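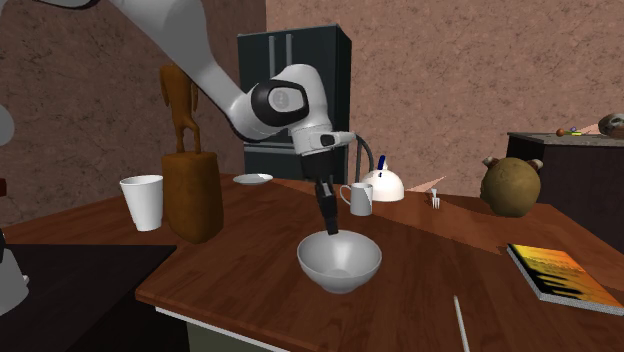
A reader in Stonthorpe wrote in to ask whether there was anything at the Rornar open day worth copying at home, or whether it was all for people with a workshop and money to spend. There was a fair bit, and most of it costs nothing.

The demonstrations ran from 8 in the morning, and the kitchen one drew the biggest crowd. These are the tips I wrote down.

Clear a landing space first. The Kofler people plan where a thing will be put down before it is picked up. Do the same with hot pans — trivet out, then oven door open.

Lift bowls by the rim only when they are empty. Once there is anything in them, use two hands underneath.

Keep tall, light things such as paper cups away from the side you reach across. A sleeve will have them over.

Turn mug handles to face the hand that will take them. It saves a second grab when the kettle is in the other hand.

Stand a new pot or jar in its place for a week before you drill, glue or label anything. You will probably move it.

Check the reach. On the Breltberg stand they marked the comfortable reach on the worktop with masking tape. I tried it at home and moved the tea, the salt and the chopping board inside the line. The slow cooker went to the back.

Go slowly for the last few inches. This applies to shelves, full jugs and anything with a lid.

Wipe the table before you set out, as crumbs under a bowl make it slide.

Parking was 8 pounds, cash only.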